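In defence of the clothes on the bed

My mother had a rule that nothing went on a made bed. Not a coat, not a handbag, not a library book, and certainly not clothes. Beds were for sleeping in and if you'd taken something off it was either dirty (basket) or clean (drawer), and you had until teatime to decide which. I kept to this for years after I left home, out of pure habit, and I'd like to say now that I think she was wrong. Sorry, Mum.

What set me off was a little booklet that came through the door with the new wardrobe rail from Delorme. Eighteen pages on how to have a calm bedroom! I read it over my toast and got crosser with every page. Page four says the bed must be "a clear horizon". Page nine says each garment should go straight from the body to its place, in one movement. Well, I don't know whose body they had in mind. Mine gets home from Futley on the late bus, and the one movement it has left in it is towards the kettle.

And besides, some clothes don't have a place. A shirt does, a shirt goes on a hanger. But what about the jumper you've worn for three hours over something else? It isn't dirty. You can't wash wool every time you look at it, it'd be felt by March. You don't really want to fold it back in with the properly clean ones either, or I don't, and so it goes on the back of the chair until there are six things on the back of the chair and the whole lot goes over when you sit down.
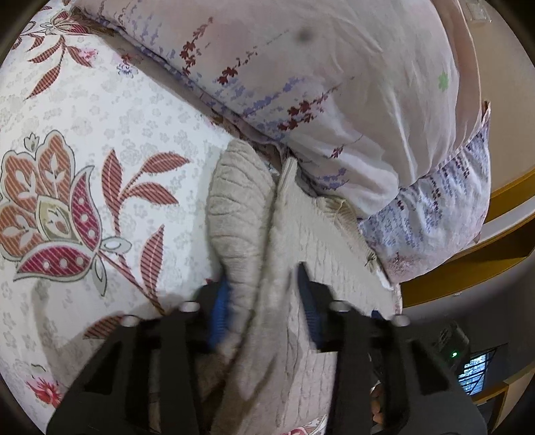 Knitwear has always been the worst for this, I think. It won't stand up for itself. You can hang trousers anywhere and they'll still be trousers in the morning, but put a jumper on a hanger and it grows shoulders, and put it in a drawer that's too full and it comes out with a crease straight across the front. Lay it down on the sheet by the pillows, though, like the cream one, and at least you can see what you've got - where it's bunched up, which way the ribbing is going, whether there's a sleeve to pull straight. A bed is the biggest flat surface most of us own. I did once try folding on the ironing board and spent the entire time picking things up off the carpet.

My sister swears by a folding board, a Brollasex, which is a hinged plastic thing you flap over like a menu. She is very fast with it. I had a go at hers and it was lovely on T-shirts and hopeless on anything with a bit of thickness, because the sleeves come up in a great lump in the middle and then the lump won't go in the drawer. I do it by hand now. Arms in, sides in, bottom up to the neck, and if it isn't quite square I leave it, it's only going in the dark with the others.

I'm not arguing for mess, mind. I've lived with mess and you do end up sleeping on a strip about as wide as an ironing board with a cardigan for company. All I'm saying is that the bed is a perfectly good halfway house, between wearing a thing and putting it away, and that a bedroom with a jumper lying about in it is a bedroom somebody lives in. The floral sheets don't mind. They've had worse on them, including toast.

The booklet has gone in the recycling, by the way. The rail is quite good.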